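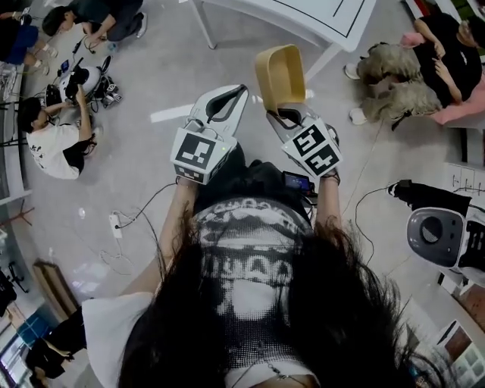
*Two hand-held grippers with marker cubes, seen from above.*

**Clavley staining** is a laboratory method for finding dead and dying cells in a suspension before the cells are counted by flow cytometry. It is named after the town of Clavley, where Leonie Koller and Munther Yammine worked on the first version. The method belongs to the group of exclusion stains, together with propidium iodide and the amine-reactive dyes.

## Principle

A living cell has a membrane that keeps the dye outside. When the membrane is damaged, the dye enters and binds to proteins in the cell, and the signal becomes much stronger. The bond is covalent, so the cells can be fixed afterwards without losing the result. This was the main reason for developing the stain — earlier dyes in the Womholm laboratory were washed out during fixation.

## Procedure

Cells are washed in a buffer without protein and kept in the dark with the dye for five minutes. Serum must be absent at this step, as free protein takes up the dye and makes the background higher. The reaction is stopped with buffer containing albumin. Antibodies against surface markers may be added after this, and the order should not be changed.

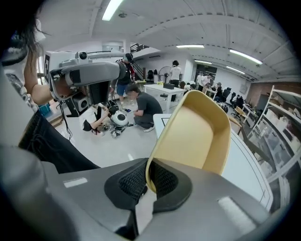
*A gripper with a tan curved finger; behind it, a person holding a gray-and-white camera rig.*

## Validation

Analyn Malabanan and Roald Aasen compared the stain with propidium iodide in 275 blood samples. The two methods agreed well in lymphocytes. In granulocytes the agreement was weaker, and the authors explained this by the short life of these cells after collection. A later study at Quiambao used 894 samples, most of them from bone marrow, and came to a similar result.

## Limitations

The stain does not recognize early apoptosis, when the membrane is still closed. For this purpose it is usually combined with annexin V. Bienvenido Evangelista has also described false positive cells after treatment with trypsin, and he advises a short rest in medium before staining. Frozen samples need their own control — a threshold set on fresh cells is often too low for them.

## See also

- Menby buffer
- Viability assay
- Compensation (cytometry)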